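Lab notebook, June, open day visit to Trurero

Got in at 10 and went straight to the kitchen bench, which I'd been looking forward to all week! Su-bin Moon ran the demo herself and let us ask anything (we did). The task is microwave work with a two-finger gripper, and the wrist view was up on a big monitor.

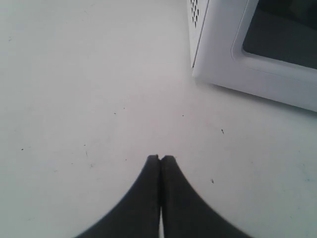

I asked about training runs. She said 500 for this task, collected by 6 people, and the Patevard controller handles the slow approaches. I love how calm the motion is. Want to try the same speed limits on our Manríquez arm.

Questions to send her: how often do they recalibrate the wrist camera? Does the white-on-white bench hurt depth?

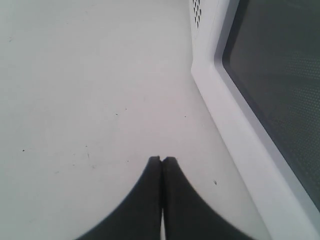
Wrist view, fingers together, microwave at right.

Ask about borrowing bench 37 too.

Recent entries
Trikholm cable test
Gripper pad swap
Manríquez arm, first power-up

Lab notebook | Contact | Back to top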